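The Weight of Small Things

For the people who collect paperweights without ever putting them on paper

In the house of Lionel Mellor there is no paper to hold down. He pays his bills by telephone and gives his newspapers to the neighbour. Still, on the long table by his window he keeps weights of every sort, made from brass, glass, river stone and lead, and he moves them from one place to another the way other people water their plants.

I visited him in January, when the heat in Diltley was so heavy that we kept the curtains closed until four o'clock. He put a glass egg in my hand before he offered me a chair. "Hold it until it is the same as you," he told me, and went to make the tea.

I did not grow up with such objects. In my mother's home a thing had a use or it was given away, and I carried this rule with me across two countries. So I came to Diltley a little suspicious. But the egg was very agreeable to hold, and when Lionel returned with the cups I had not yet put it down.

The habit has more followers than I expected. Lacey Sugden sells them from a narrow shop called Furnival, between the chemist and the place that repairs shoes. Her favourites are the plain ones, a cube or a ball with no decoration at all. Customers ask her what they are for, and she has stopped giving an answer. She lets them pick one up. The cheapest in the shop is 30 dollars, and the dearest, a bronze pear, is 92.

Lacey told me to pay attention to the bowl. A collector will spend months to find the right cube and then leave it in a saucer with a chip. Wood is quiet but it hides the shine. Ceramic makes a noise which she compares to a dentist. She likes steel, shallow and simple, on a table with a strong grain, so that the grey has something warm beside it.
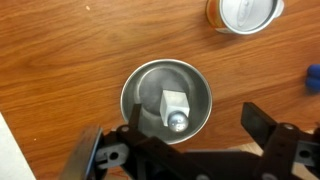

Radwa Filali

A matte cube and a mirror ball, set close together in one steel bowl, make a pair that I would not have thought of. The ball takes in everything near it and gives it back small and bent. The cube keeps to itself, one face light and the others in shade. I like also that life goes on next to them, with an opened can and something blue at the side. Lionel would have approved, I think. He distrusts a collection that has a cabinet.

Tsutomu Wada, who turned metal for a living until he was 55, explained to me why the two shapes feel so different even when they weigh the same. A ball rests on one point of your palm and wants to travel. A cube has corners, and the hand must arrange itself. He made his first cube as an apprentice, from an offcut, and spoiled it by polishing. The edges went soft — "like soap," he said, with real sorrow — and he keeps it in his coat to remember.

He does not polish now. He washes his pieces in warm water with a drop of dish soap, dries them at once with an old tea towel, and leaves the fingerprints that come after.

Before I left Diltley I went back to Furnival and bought a small steel ball. It lives on my kitchen table in a bowl that was meant for olives. My mother visited last week, took it up, turned it over to look for the hole or the hinge, and asked me what it does. She was still holding it when we sat down to eat.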